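Jiment User Board > Buying and budgets > Simulation before hardware: how would you split the money?

plernot_ilze
Posts: 44

Good evening to all. My name is Ilze Ramanauskas and I look after equipment for a small teaching workshop in Plernotside. In June we must hand in our purchase plan, and I have a question that has divided our office.

We want one arm with a two-finger gripper, for students who learn pick and place on household objects. There are two ways to plan the money.

Plan A: we buy the arm at once, with a frame, a table, spare fingertips and a service contract.

Plan B: we spend the first part on computers and licences, let the students work only in simulation for one term, and buy the arm afterwards with what is left.

My colleague is for A. I am for B, but not very strongly. We already have a trial of the simulation package from Cladel running on one computer, with the ready-made dining room. The first task is to move the gripper over a toy that stands on a chair. It is a modest task, but the students like it.
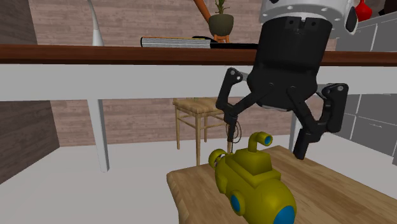

Cladel trial, close view of the gripper: toy submarine on the chair seat.

What I would like to know from people who have already paid for such things: what did you forget to put in the budget? And is a term of simulation worth the delay?

ongart_refugee
Posts: 89

Hello Ilze. I would go with A, and I say this as a person who did B two years ago.

The trouble with B is that "what is left" becomes smaller while you wait. In our case the quotation was valid for a short time only, and when we came back the arm cost more and the gripper was sold separately. We finished with an arm and no gripper for a whole term. The students looked at it.

Also, your scene has a glossy yellow toy on a chair. Real chairs move when you touch them. Ours slid on the floor every time a finger pressed the seat, and we spent money on clamps and rubber feet that were in no plan.

r_xavier
Posts: 12

I do not agree with the post before mine, or only with half of it.

The price problem is real, but you solve it with the supplier and not by buying early. Ask for the quotation in two stages, and ask that the gripper is on the same paper as the arm. We did this with our dealer and they accepted without discussion.

What simulation saved for us was fingertips. Beginners drive the gripper into the table. They all do it, the careful ones too. In simulation it costs nothing. When we started directly on hardware with an earlier group, we ordered fingertips so often that the accounts department telephoned to ask what they were.

Rosângela Xavier

ongart_refugee
Posts: 89

Rosângela, fair about the fingertips. But you can also set a force limit on the real arm, and teach this on the first day. I would call it part of the lesson.

r_xavier
Posts: 12

You can, and we do. The force limit stops the arm. It does not always save the fingertip, if the student comes in from the side.

plernot_ilze
Posts: 44

Thank you both, this is already more useful than the brochures.

I did not think about the chair that moves. In the trial I believe it is fixed to the floor, or it is very heavy, I must look in the settings. My colleague read the thread over my shoulder and is now very pleased with himself.

One more question, about mounting. The demonstration room has the arm on a separate platform standing on the floor near the chair. The dealer has quoted for us a mounting plate that goes on a table. Which one should I budget? The platform from Ongart is clearly more expensive, and I cannot judge if we need it.

tomcat_bench
Posts: 2

New here but I can answer the mounting one. Do not put it on a table unless the table was made for it. We tried a good heavy workbench and the whole bench shook when the arm stopped quickly. It is not dangerous at slow speed but your positions are never quite the same twice, and students think that their program is wrong.

If the objects will be at chair height, measure the reach before you order anything. A table mount puts the base high, and the arm then has to fold down over the edge to get to a seat.

plernot_ilze
Posts: 44

This is a very good point about the height. I have made a picture from the second camera, so that you can see how it stands in the trial. The table is to the left of the chair, and the arm comes from the dark platform at the lower right.

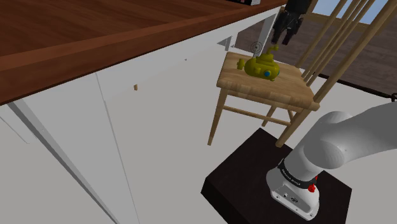 ongart_refugee
Posts: 89
Subject: Re: mounting and what to put in the budget

I see. With the chair so near to the platform, a person would have very little space to walk between them. In your real room you will want more distance, and then check the reach again with the gripper fitted. The number in the data sheet is often for the arm without any tool.

As for Ongart, my user name will tell you that I am not neutral. The platform itself was good. The delivery was late and they charged separately for the levelling feet. Ask for this in writing.

r_xavier
Posts: 12

The platform can also be made locally. Ours came from a metal workshop in the next street, with a drawing that the dealer gave us. It was cheaper, and we could choose the height. The disadvantage is that it is yours — if the holes are not in the right place, there is no one to send it back to. Ask the dealer for the bolt pattern drawing before you pay for anything.

And now the list that I wish I had been given. These are the things that were missing from our first budget:

Spare fingertips, more than you think.
A second emergency stop, with a long cable, for the teacher.
Floor marking and some kind of barrier.
Network cable and a small cabinet for the controller. The controller makes noise, and students sit next to it all day.
Training for two people and not for one. Our one trained person had a baby, which was lovely, and we did nothing with the arm until the autumn.
Objects. It sounds foolish, but you will want toys, cups, books and so on in several copies, so that when one is broken the exercise does not change.

ongart_refugee
Posts: 89

I would add insurance. Our school insurance did not cover the arm until it had been inspected, and the inspection had a fee.

About the objects I have a different opinion. Let them be different. If the students can only pick up one exact toy, they have not learned very much.

r_xavier
Posts: 12

For the second half of the term, yes. For the marked exercise I want everybody to have the same object, or they will come to my door to complain. I know my students.

plernot_ilze
Posts: 44

I have spoken with my colleague this morning and we have perhaps a middle way. Please tell me if it is a bad idea.

We order the arm and the gripper together, on one quotation, with delivery at the end of the first term. We pay the deposit now, so that the price is fixed. During the first term the students work in simulation on the computers that we already have, and we buy only a small number of licences, to be shared. The platform we ask from the local metal workshop, but only after we have the drawing in our hands.

My remaining worry is the licences. Cladel sells them by the seat and by the year, and a shared seat means that the students must book a time. Has anybody done this with a class?

tomcat_bench
Posts: 2

We share seats. Works if they work in pairs. One drives and one writes down what happened, then they change. The last week before marking is terrible and everybody wants the evening hours, so make the booking list early.

Check also if the licence starts on the day you pay or on the day you activate. Ours started when we paid, and it was summer.

ongart_refugee
Posts: 89

It is a reasonable plan. I would still prefer to have the arm in the room from the beginning, even if it is only the teacher who uses it. Students work better in simulation when the real machine is standing there. But this is not a thing you can put in a spreadsheet, and I understand that the person who signs wants a spreadsheet.

One warning about the deposit: ask what happens to it if the delivery is late. With us, nothing happened to it. They kept it and we waited.

r_xavier
Posts: 12

I like the plan. Ilze, if you send me a message I can share our parts list with the prices removed. The names of the parts alone will save you an afternoon.

And please measure your door. Our platform came in one piece and had to go round by the garden.

plernot_ilze
Posts: 44

Message sent, Rosângela, and many thanks. The door is measured now. The platform must come in two parts or be narrower than the drawing, so I will speak with the metal workshop on Monday.

I have also looked in the settings of the trial. The chair was fixed to the floor. I have released it, and tomorrow the students can try again with a chair that is free to move.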